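Ambaye Community Workshop
Build Guide: Towel Folding Station with Paired Hand-Held Grippers
Issued 27 March 2022

Purpose of this guide

This guide sets out the procedure for assembling and operating a towel folding station in the shared workshop. The station consists of a table with a gridded work board, an extrusion surround, and two hand-held grippers worn or carried by a single operator. Recordings made at the station are used to train a folding routine for the Orkelska arm kit, which members may book separately.

Members are expected to have completed the workshop's bench safety induction before commencing. Work on the extrusion surround also requires the metalwork induction, as rails must be cut and deburred on site. The guide assumes a working knowledge of hex fasteners, cable routing and basic file handling. It does not cover the training of the arm, for which a separate guide is available at the front desk.

Materials and parts

One table with a flat top, free of wobble, with a clear walking space on the operator's side.
One white foam board, printed with a light grid, large enough to cover most of the tabletop.
Dark cloth tape.
Aluminum extrusion for the left and right sides of the table, with corner brackets and end caps.
Two Catero hand grippers, left and right, with their cables.
Cable ties in a light colour, so that they can be found and cut without nicking the cable jacket.
One shallow plastic basket with smooth edges.
Hand towels or fleece cloths, laundered at least once to remove loose lint and sizing.
One recording computer with the Onex capture software installed. A second computer may be added as a backup.

The complete set of parts, excluding computers, came to $471 when the workshop last purchased one. Members building at home may substitute a heavy desk for the table, provided that the top does not flex when leaned upon.

Part A: Preparing the table

1. Position the table so that the operator can stand square to one side with both elbows free. Leave enough floor space beyond the far side for the computers and their cables. Cables must not cross the operator's standing area.

2. Clean the tabletop with a damp cloth and allow it to dry fully. Tape will not hold on a dusty surface and the board will creep during a session.

3. Lay the foam board with its grid square to the operator's side of the table. Fix the board with short strips of tape at the left and right. Long strips are discouraged, as they lift the printed face of the board when removed.

4. Fit the extrusion rails along the left and right sides. Tighten the brackets by hand first, check that the rails are parallel, and then tighten fully. A rail that has been pulled out of line at one bracket should be loosened along its whole length and reset.

5. Route all fixed cables down the outside of the surround and bundle them. A bundle that hangs freely is acceptable on the side away from the operator. It must clear the floor by a hand's width wherever a person may walk.

Part B: Preparing the grippers

1. Inspect each gripper before it is connected. Open and close the jaws slowly through their full travel. The movement should be even, with no click or catch. A catch near the closed position generally indicates that a cable tie has been fitted too close to a pivot.

2. Check the bushings in the linkages. Each should sit flush and should not turn freely in its eyelet. A loose bushing is to be reported and the gripper set aside. Do not glue a bushing in place.

3. Check the screws in the finger pads with the correct hex key. They should be firm only. Overtightening distorts the pad, and the tips will then meet at the top and gape at the base.

4. Examine the gripping faces under a bench lamp. Lint collects here quickly when fleece is being handled. Remove it with a dry nylon brush. Solvents must not be used on the pads.

5. Secure the gripper cable along the outside of the arm and leave a small loop of slack where it passes the linkage. Open the jaws fully once more and confirm that the cable is not drawn tight.

6. Connect both grippers and open the Onex status page. Each gripper must report as ready before recording is started. Should one report and the other not, exchange the two cables at the computer to establish whether the fault lies with the cable or with the gripper, and record the finding in the equipment log.

Part C: Setting out the cloth

1. Place the basket on the left portion of the board. It should be empty at the start of each set unless the task sheet specifies a pick from the basket.

2. Set the towel near the centre of the board, to the right of the basket. For the tidying task, the towel begins already folded and the operator squares it with both grippers. For the opening and folding tasks, the towel begins loosely spread.

3. Bring both grippers over the towel and pause before touching the cloth. Hold the wrists level. The forearms may rest lightly against the body, though not on the board.

4. Work from the near edge. The left gripper steadies the cloth while the right gripper is brought across to the other side of the towel. Avoid pushing down with the jaws, which dents the foam and leaves marks that will catch a thin hem later.
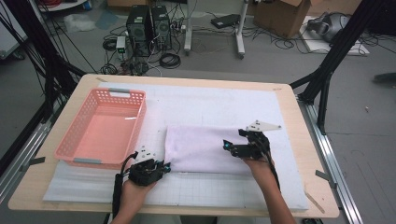
Part D: Gripping an edge

Most unsuccessful recordings in the workshop's log are attributed to the grip and comparatively few to the fold itself. Operators should therefore practise this part without recording until it can be repeated comfortably. A practice period of 45 minutes is recommended for new operators, with a rest at the midpoint.

1. Select a corner or a length of hem. A stitched edge is preferred to the body of the cloth, as the stitching gives the pads a ridge to close upon and is less inclined to slide out under load.

2. Approach with the jaws open and the tips just above the board. Lower the tips until they straddle the edge, and then close in a single smooth movement. Repeated small closures produce a confused signal in the recording and should be avoided.

3. Take only a small pinch. When a large gather of fabric is drawn between the pads, the tips are forced apart and the lower part of the pads does no work. The pinch should sit at the top of the fingers with the remainder of the cloth falling naturally to either side.
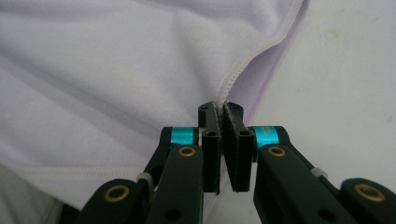 Once the pinch is secure, raise the gripper slightly and wait for the cloth to settle before moving it sideways. Fleece stretches a little before it follows, and an operator who moves too early will find the fold landing short of its mark. Woven towels follow more promptly and may be moved at an ordinary pace.

Where the edge slips from the pads, return to the starting position and repeat the approach from the beginning. Do not chase a slipping edge across the board. The attempt should be marked as a failed grip in the Onex software and retained. Failed grips are useful to the training set and members are asked not to delete them.

The board should be wiped between sets. Smudges are of little consequence, but grit beneath the cloth will wear the printed grid and may scratch the finger pads. A board on which the grid can no longer be followed by eye is to be replaced.

Part E: Using a clip to hold the far edge

Certain cloths, and fleece in particular, travel as a single piece when pulled from one side. A small clip may be placed on the far edge to hold it while the near portion is worked. The clip should take enough fabric to hold firmly and should be placed well outside the path of both grippers.

With the clip in position, pinch the hem at the point where the fold begins and roll the fabric over in a low arc. Keep the arc close to the board. A high arc admits air beneath the cloth and the layer will drift as it comes down.

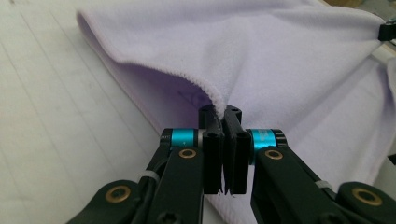

The clip is to be removed by hand after the grippers have been set down, and never with the jaws, as the spring can chip the edge of a pad. Pause the recording before reaching for it. Smooth any gather left in the cloth and allow the pile to recover before the next attempt.

Operators working on a clipped cloth should also keep watch on the gripper cable. The temptation is to lean towards the far side of the table, and a cable that was adequate for the near edge may draw tight. Should this occur, step closer to the table. Do not unfasten the cable from the arm to gain extra reach.

Part F: Recording and storage

A full set for one cloth comprises 100 attempts, which may be spread over several bookings. The shared folder held 1,573 attempts at the time this guide was issued. File names are generated automatically and should not be altered, although a short note on the cloth used may be entered in the comment field.

At the end of each booking, close the capture software before disconnecting the grippers. Return the grippers to their case with the jaws closed. Cloths are to be placed in the basket and the basket returned to the shelf. Tape strips remain on the board unless an edge has lifted, in which case the strip should be renewed by the operator who finds it.

Faults, missing parts and worn boards should be entered in the equipment log on the day they are noticed. The next scheduled inspection of the station will take place in September, and the grippers will be unavailable for booking while their bushings are checked and replaced as required.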